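4.2 Camera placement

The gripper comparison in Section 4.1 left us with a question we had hoped to avoid. Both fingertip sets closed on the foam-filled peppers equally well once they got there, and the differences between them vanished as soon as we discarded the trials in which the arm arrived in the wrong spot. Most of what earlier work credits to finger geometry may therefore be a matter of where the camera sits. We say "may" because our own data do not settle it.

The claim under test comes with the Viltus controller, whose documentation recommends a wrist camera alone and treats any fixed view as redundant. The Coutinho baseline takes the opposite position and trains on the fixed view only. Neither source reports a trial in which the two were swapped on the same arm, with the same fingers, over the same objects. We ran that swap on the Stonholm bench, using the basket-to-bowl task from the Trirow set of kitchen tasks: an item of artificial produce is picked from a wicker basket and placed in a bowl standing at a tray. The arm, the fingers and the closing force were held constant throughout. Only the image stream given to the controller was changed.
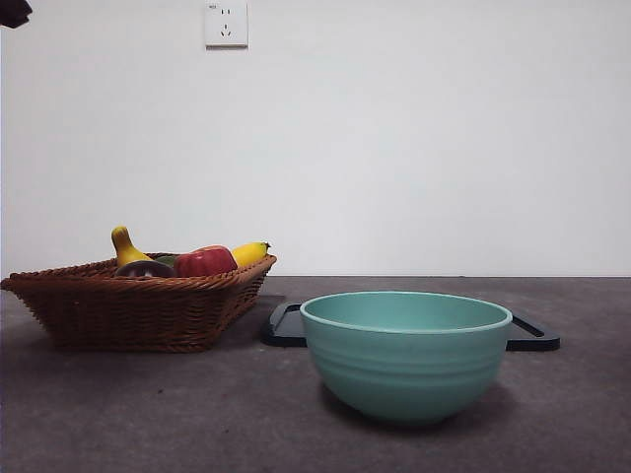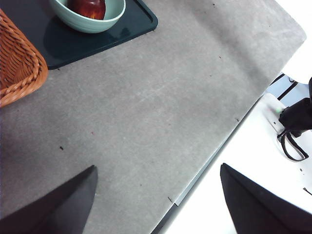 Figure 3. Basket-to-bowl task. First image: fixed camera. Second image: wrist camera, with both fingertips in view.

We collected 1,826 attempts between the two conditions, split as evenly as scheduling allowed. An attempt counted as a success only if the item came to rest inside the bowl and the bowl was still upright. We did not credit near misses, and we did not permit the controller a second try within the same attempt. Published numbers on this task are often more forgiving, and readers should not set ours beside them without checking the rule in use.

With the wrist camera the controller did what its documentation promises during the last part of the reach. Alignment with the item was good and the fingers seldom struck the basket rim. The trouble came earlier. When the arm was turned away from the bowl, the bowl left the view entirely, and the controller had to rely on whatever it had kept from previous images. It did not keep much. In the runs we reviewed by hand, the commonest failure was a clean pick followed by a release over the tray — a failure that a gripper comparison would log as a dropped object and blame on the fingers.

The fixed camera failed differently. It could always see the bowl, but items low in the basket were hidden by the rim or by their neighbors, and the arm itself blocked the view at the moment of contact. Smooth, rounded items suffered most. We were inclined at first to blame friction, and spent two weeks on new fingertip pads before replaying the images and finding that the controller had been closing beside the item.

It is tempting to conclude that both streams should be used together, and we tried this for 45 attempts. The result was better than either stream alone, but we decline to make much of it. The sample is small, the session was run by the most experienced operator, and the combined controller was tuned on the same basket it was tested on. A gain measured under those conditions is close to what one would expect from extra tuning alone.

Two further cautions apply. First, the controller was retrained for each stream using identical settings, and those settings were chosen originally for wrist images. The fixed-camera condition may have been handicapped from the start. Second, 95 attempts were removed after the arm faulted before reaching the basket. We found no sign that the faults favored one stream, but the log does not record enough to rule it out.

What we can say is narrower than what we set out to say. On this bench, changing the camera altered the kind of failure more than changing the fingers did. Any ranking of grippers that does not state the camera position should be read with that in mind, including the ranking in our own Table 2. Section 4.3 repeats the finger comparison using only attempts in which the approach was judged correct.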